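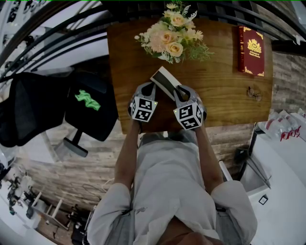
3.2 Data and sample

We used case records from the immigration court in Callcombe and its satellite office in Stemau. The full file holds 3193 removal cases. We dropped 262 in which the hearing notice had no street address. From the rest we drew 2000 cases at random and coded whether the person had a lawyer at the first hearing.

Figure 2. A person holding two hand-held grippers over a table.

Swanepoel and Colombo coded the same 500 cases separately to check agreement. Where they differed, the court's written order was used. Cases moved between the two offices were assigned to the first.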